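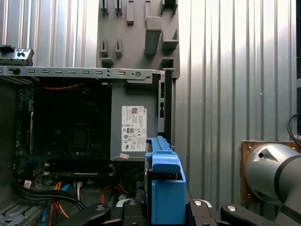

One reader wrote in to say the drive was the easy part and it was the hard plastic holder around it that took the whole afternoon, and could we please cover that first.

Fair enough. These are the questions we get most often about swapping a drive in a donated desktop tower. They apply to the common office type with a removable side panel and a clip-in plastic caddy. Home-built towers are often laid out differently, so check before you buy anything.

How do I get the drive out of its caddy?

Unplug both cables from the drive first. Squeeze or lift the caddy's release, depending on the model, and draw the whole thing out of its bay. Once it's on the bench, flex one side of the caddy outward and the drive will come off its pins. It feels like it's going to crack. The older ones sometimes do, so go slowly, and don't do it in a cold garage in July.

Do I need a screwdriver?

Maybe not. Many plastic caddies hold a 3.5 inch drive with pins alone. Smaller 2.5 inch drives often need an adaptor or four small screws. Keep a Phillips No. 2 handy for the case and a smaller one for the adaptor.

My caddy is broken. Can I just sit the drive in the bottom of the case?

For a solid state drive, as a stopgap, yes, provided it can't slide onto the motherboard. For a spinning hard drive, no. It needs to be held firmly. We keep a tub of spare caddies at Plelau, sorted by shape, and you're welcome to bring yours in and match it up.

Does the colour of the caddy mean anything?

Blue plastic usually marks something you're meant to handle without tools, like a caddy or a latch. Don't count on it across every brand and year.

Which cable is which?

A SATA drive takes two. The narrow one is data and goes to the motherboard. The wider one is power and comes from the power supply. Both have an L-shaped key, so they only fit one way. If you're pushing hard, stop and turn the plug over. Cable colour doesn't tell you anything about speed - orange, blue and black can all be the same cable.
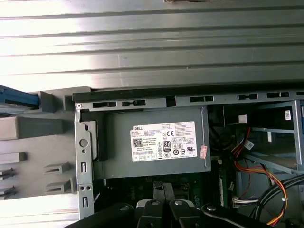

T. Holanda
Bench coordinator, Wamo Computer Refurbishing

I look after the tower bench and wrote most of this page. The rest came out of the notebook we keep next to the phone.

Is it safe to touch things inside?

Switch the computer off at the wall, pull the power lead, then hold the power button in for a few seconds. Touch a bare metal part of the case before you pick up a drive or a memory stick. Don't work on carpet if you can avoid it.

Can I open the power supply to clean it?

No. It can hold a charge after it's unplugged and there is nothing in it you need to get at. Blow the dust out from the outside, in short bursts, and hold the fan blade still with a cotton bud while you do. If it smells burnt or makes a noise you don't like, replace the whole unit.

What should I read off the power supply label?

The model number, the total wattage and the output table. Take a photo with your phone before you come in. Supplies from big office brands can have their own shape and plugs, and a standard one from the shop might not fit.

What are the plastic hooks and tabs inside the case for?

It depends on the case. They can locate a drive, hold a caddy in place or guide a cable. Don't snap one off because it seems to be in the way. It probably does something once the side is back on.
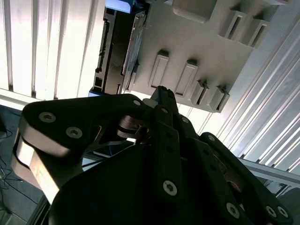 The same goes for the small clips. If one has already come off, put it in a bag with the computer. We can sometimes glue it, and if we can't, we'll know what to look for in the spares.

What size drive should I put in?

For email, letters and photos, a 250 GB solid state drive will do most people. If you store a lot of video, go to 1000 GB. Your old hard drive can often stay in as a second drive if there's a spare bay and a spare power plug.

How long does it take?

Allow around 70 minutes the first time, not counting the time to copy your files or install the system. Copying is best left overnight.

The computer doesn't see the new drive. What now?

Check both ends of the data cable. The motherboard end is the one that gets bumped. Then try a different SATA port, and look in the setup menu to see whether the port is switched off.

What happens to my old drive?

If you leave it with us it's wiped, or drilled if it won't wipe. Please tell us which you'd like. We can't get files back for you afterwards.

Can I donate towers in bulk?

Yes, up to 100 at a time through our Pedum pickup run. Leave the caddies in, even the empty ones. We're always short of them.

Where do I bring it?

Room 302 at Plelau, lift on the left. Bring the tower and its power lead. Leave the monitor, keyboard and mouse at home - we've got our own on the bench.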